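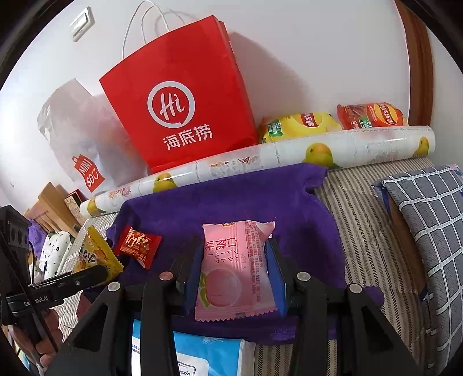

Visit notes, Arnham site, December

The Arnham group compares hand-held gripper tools for collecting manipulation data. Each tool is carried by a person, records through its own camera, and has jaws meant to match a set of jaws on an arm. I went to see how they choose between designs, as we have to pick one by spring and the published comparisons mostly cover rigid objects.

Vilhjálmur Fogh runs the bench and took me through it. The work occupies two rooms. The first holds the fixed arms and their controllers. The second is used for hand-held trials and for checking recordings against the trial log. I spent most of the morning in the second.

## Objects

The test set is split into rigid, soft and packaged goods. Packaged goods get the most time. Small snack packets with crimped ends are the standard item there, because the film is slippery and the contents shift inside it. A packet can be held in two ways: flat across the faces, or pinched at the two side edges so that it stands upright between the fingers. The side pinch leaves the printed face open to the camera, which helps labeling, but the packet bows if the jaws close too far. Fogh's protocol calls for both.

Trials are also run on soft backgrounds such as towels and bedding. A towel changes the approach a good deal. On a hard table the fingertips can touch down and slide inward under the packet. On pile fabric they catch, and the operator has to come in slightly high and close on the edges. Operators used to a table take a while to stop pressing down.

## Jaws and pads

Three pad types were on the bench: a smooth hard pad, a ribbed pad, and a softer pad cut from sheet. I tried all three on the same tool. The smooth pad lost packets on the side pinch more often than I liked. The ribbed pad held, but left marks on thin film. The soft pad was the easiest to use and the hardest to keep consistent, as it picks up lint from fabric and its grip falls off until it is wiped. The protocol now has the operator wipe the pads every 30 grasps. I would want a shorter interval on towels.

Pinned linkages were discussed at some length. Play in the pins adds up at the fingertip, and a tool that closes evenly when new may close with one finger leading after heavy use. Arnham checks this by closing on a gauge block and reading the offset. Tools are pulled for service after 2000 cycles whether or not the offset has moved.

## Camera

Wide lenses are preferred on the hand-held tools. With both fingers in view at all times, the gap between them can be read from the image, and enough of the room stays visible for tracking. The cost is strong curvature toward the borders. Straight items such as door frames and wall plates bend or tilt there, and any tracking method that assumes a plain pinhole model will drift. The group calibrates each camera separately and does not share parameters across units of the same model. I asked whether the difference was worth the work. Fogh showed me residuals from two units, and it was.

Clutter in the background turned out to be useful. Printed bags and patterned fabric give the tracker plenty to hold on to. Plain walls do not, and recordings facing one tend to jump when the operator turns.

## Arms and controllers

The first room had two controllers on loan, a Smadi and a Sadix, driving identical arms. Both were replaying the same recorded grasps. The Smadi follows the path more closely; the Sadix handles contact better and backs off when the fingertip meets the surface early. For packets on fabric I would take the Sadix. Its logging is poor, however. Timestamps are written at the end of each block, so aligning them with the camera takes an extra step.

The current replay set holds 3426 grasps, of which 18 are kept aside as fixed checks and run every morning before anything else.

## Open points

- Pad wear on textured film has not been measured.
- No side-pinch data yet for left-handed operators.
- The Dralthorpe jaw set had not arrived. Fogh will send results when it has been through the packaged goods.
- Ask our own shop whether the gauge block check can be done without taking the fingers off.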